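The Last Load at Garketti
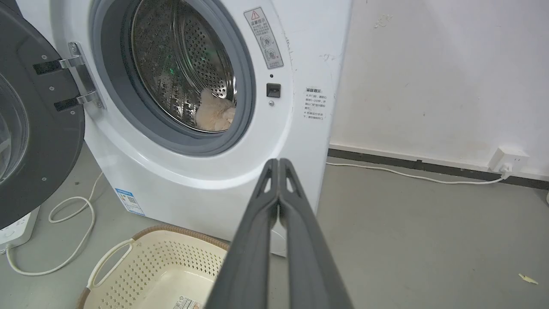
The front loader at Garketti, door open, with one soft peach-beige item still in the drum.

The woman who runs the laundry room at Garketti has agreed to talk to me on the condition that I don't use her name and that I carry something. I carry a basket. It is cream plastic with a brown woven rim, and it is heavier than it looks, like most of what I have been handed in this building.

Garketti is a guesthouse of 14 rooms on the hill side of Flenarstead, and she has washed for it for 19 years. In that time she has outlasted two owners, a sauna and a brief enthusiasm for bamboo pillows.

"The pillows were the worst of it," she says. "You can't wash them, you can't dry them, and guests drool on them the same as any other pillow."

Her opinions on laundry are firm and arrive without being asked for. Fabric softener is "perfume for people who don't rinse." White towels are a mistake made by managers. She blames the month of October for most of what is wrong with the world, that being when guests start asking for extra blankets and spilling things on them.

I ask about the washer. It has a warning sticker and instructions in Chinese down the right side of the front, and she doesn't read Chinese.

"I've never needed to. There's a triangle on it. I know what a triangle means."

What does it mean?

"Leave it alone."

She leaves the door wide open between loads and expects everyone else to do the same. The thick gray gasket around the opening gets wiped with an old pillowcase at the end of the day, including down in the fold at the bottom, where she has found earrings, a guitar pick and a quantity of sand she still takes personally. A guest once closed the door to be helpful. She tells this story the way other people tell stories about burglars.

The scuffs on the front of the machine are a sore point. "Baskets," she says, looking at mine. I move it back a little.

For a while she kept a notebook of things left behind in the wash. It reached 73 entries before she gave it up, and I am allowed to look at one page. Single socks are not listed, being beneath notice. There is a bow tie, a child's glove, half a train ticket, and something recorded only as "strap."

Did people come back for any of it?

"One man came back for the bow tie. He didn't say thank you. He said it had shrunk."

The owners have talked of sending the sheets out to Kusuma, the big laundry across town, and keeping only the towels in house. She went over to have a look. "Very clean. Very fast. They fold like they're angry." She brought back a sample sheet and refolded it on the table while the owners watched, and the subject has not come up again. She did accept a shelf unit from Isico as part of the discussions. It holds her radio.

Fluffy things get a wash to themselves, she tells me, on a short program, and are taken out by hand. She doesn't tip them into the basket. I ask whether that makes any difference to how they come out.

"It makes a difference to me," she says, and wants to know if I am planning to hold that basket all afternoon or put it down somewhere. I put it down. She moves it a few inches to the left.

Published 11/3/21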